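Jul 21, 2018

Saturday, and I slept until nine, which did not happen since February. I want to write down this week before I forget it, because Monday will be full again.

The arm has now its own bench at Kiltthorpe. Before, we were three people sorting the returned tool kits by hand, and I was the one who did sockets. I know it is not a grand skill, but I could feel a size in my fingers before I read it. Now I lay the pieces on the wood, I step back behind the line, I press the button and I wait. The waiting is the new part of the job, and I am not good at it – my hands want to go in and help.

Management says the Zerance order is 2308 kits, and that no one will lose hours. I believe them for this year. My sister asked if I am afraid, and I told her I am more offended than afraid. Also my shoulder does not hurt in the evening any more, and I must be fair and write that too.

On Thursday I was allowed to set up the bench by myself for the first time. I hung the screwdrivers, I put down a small heap of chrome sockets, and I checked everything twice like I was leaving on holiday. 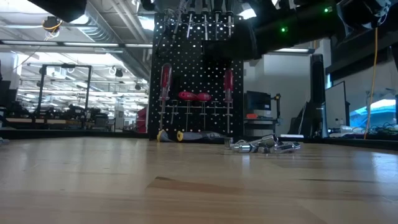 Tamara Onu thinks I am too soft with it. She told me at lunch that we are teaching it our job for free, and that she will ask for a higher grade for everybody who sets up a bench, in writing, before the Mocanu order starts. I answered that I would sign. Then she said I should also ask for the programming course in Skunthorpe, and my coffee went cold while I was looking for an excuse. The course costs 814 dollars. I will ask on Monday if the company pays, and tonight I must still wash my work trousers.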